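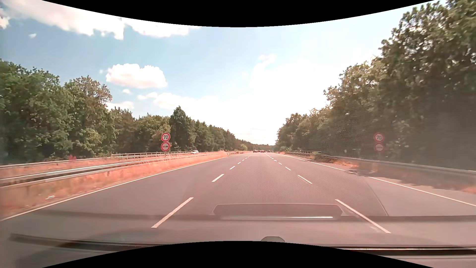 May, lab notebook, Prellon trial kit

Spent the morning with the Prellon lane-and-sign kit, the one Gonidel has been pushing on us since winter. Setup was easier than I feared! Software was on the laptop before my coffee got cold (the license dongle took longer, don't ask). Three motorway lanes, a 70 and a no-overtaking sign on each side, so a decent first thing to feed it.

My notes so far:

- Lane lines: happy. Watch the dashed ones near the bottom though, the dash reflection sits right on top of the asphalt there and I want the confidence plot before I say more.
- Signs: the left pair is clear, the right pair is hazy against the trees. Want both scored separately, Eero!
- Far traffic is a smudge of dark and reddish vehicles. I'm labeling it "group" and moving on.
- Export is clunky. 5 clicks to get one CSV, come on.

Eero Rantala asked if the Punarar package does the same job for less. Maybe? Their quote covers 1,000 labeled stills and no support, and Prellon throws in support for 3 seats. I'd still like to run both on the same stills before we sign anything.

To do: ask Väisänen about a matte cover for the dash, redo the label file with the left and right signs split, find the other dongle.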